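Netitex opens its remote teaching kit to outside workshops

Toledo, Monday, May 20, 2024 — Netitex today released Sitedik, a kit for teaching a robot arm a small job by remote control. An operator steers the arm through the task in simulation, and each run is saved as a demonstration. The first set holds 246 runs, all recorded at one virtual table.
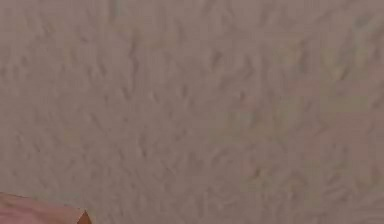

Nerea Carretero asked whether people who had never driven an arm could give useful runs, and said she would want their early attempts kept in the set as well. Netitex has kept them, marked as practice.

What the operator does
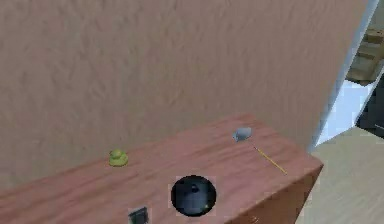 Training and access

New operators get 40 minutes of practice before their runs count. Netitex advises slow, steady movements and short sessions — tired hands make poor teachers. Every run is checked by a second person. Clutter is left on the table on purpose, so an operator has to work with a pencil and other small things lying near the arm.

Workshops can apply until November. Corkden will handle bookings, and Ramiro Iglesias will answer technical questions.

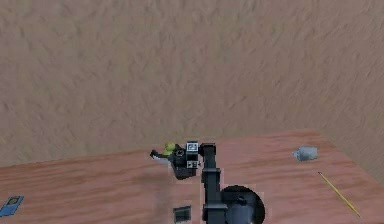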